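Presden House Shared Kitchen, Residents' Meeting
Minutes, August

Called to order at 7:10 p.m., ten minutes having been set aside for finding chairs. Shiuli Mridha presiding and also taking minutes, so complaints about either go to the same person.

Minutes of the last meeting
Approved. The word "sludge" was changed to "residue" at the request of the second floor.

Old business
The Grarkomo dishwasher is still making the noise. Karunaratne Appliance has been out once, agreed that it was a noise, and left a bill for $917. Motion to ask what the $917 was for. Carried.

The freezer drawer marked DO NOT OPEN was opened. It held bread.

Kitchen fund
Balance stands at $2,053 before the Karunaratne bill, and we would like to stop thinking about it after.

New business
The tabletop. Long discussion, nearly 5 percent of it useful. Readers of past minutes will recall the mail, the bike pump and the jigsaw puzzle that had been "almost done" since spring. Shiuli moved that the table be for food and elbows only, with everything else going to the Grurkari shelving in the hall. Amendment to allow the puzzle failed for lack of a second. Motion carried, with one abstention from the puzzle's owner.

Wiping down was taken up next. The first floor feels that a wipe means the whole top. The second floor feels that a wipe means the part you used. Agreed: whole top, crumbs into the hand and not onto the floor. A cloth will hang by the sink for this and is not to be used on shoes again.

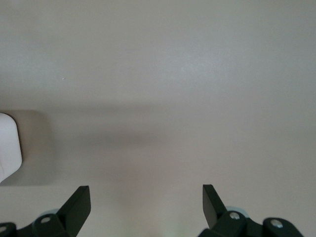
The tabletop, pale gray. One white speck at upper left, noted for the record.

It was asked whether one speck counts as a violation. Tabled.

Action items
Shiuli: write to Karunaratne, politely.
Second floor: move the bike pump.
Everyone: claim your lids by the next meeting.

Adjourned at 8:05 p.m. Cookies were served standing up.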